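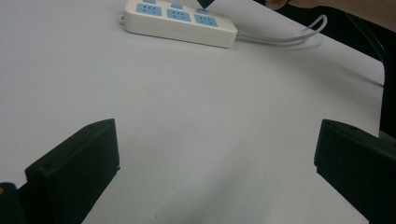 Elif Naz Ertürk wants to know why a power strip needs a README at all, and whether I'm planning to write one for the kettle next. Fair. The kettle is on the list.

grutby-desk-power

Notes on the power strips I use at my desk, kept in the same folder as my other household stuff so I stop texting people the same answers. Mostly it's about the white one with the blue sockets, the one I call Grutby (I name things, sorry). There are three strips in the apartment, and the other two are Skamerholm, behind the bookcase, and Vimness, which lives in the kitchen drawer and only comes out when we have people over.

What's in the folder

strips.txt has one line per strip: name, where it lives, what's usually plugged into it.
loads.csv is my list of chargers and lamps with the wattage off each label. I typed these in late on a Friday, so if a number looks silly, it probably is.
labels.txt is the text for the little stickers, in a size that fits the cord tags I bought at Özkan, the hardware place near the bus stop. They come in packs of 40 and I'm going to be using them until I retire.

How I use Grutby

What I love about it is the separate switches! Every socket gets its own, so I can kill the lamp and leave the laptop charging without crawling anywhere. I keep the lamp nearest the cord, the laptop in the middle and whatever is visiting (speaker, camera battery, Elif Naz's phone) at the far end.

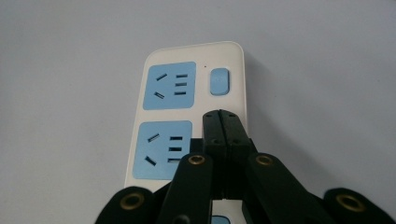
Big square chargers are the annoying part. The really fat one for my old monitor hangs over its neighbor, so it goes on the end or it goes on Skamerholm. I tried turning it around and no, it only fits the one way.

Cleaning: everything unplugged, strip unplugged from the wall too, then a dry paintbrush along the slots and a barely damp cloth on the plastic. It takes around 15 minutes if you do the cord as well, and you should do the cord, it's always the grubbiest bit. No spray, please. I leave it alone for an hour before it goes back.

Things I don't do: plug one strip into another, run the space heater off any of them, or coil up the spare cord under the rug. The heater goes straight into the wall.

Known problems

The kitchen rows in loads.csv are missing. I also haven't settled on a name for the extension cord in the hall, so it's just "hall" for now.

Changes

October: added the cord tags, took out the fish tank pump (it moved to my sister's with the fish).
Before that: 10 rows for chargers I no longer own, all deleted.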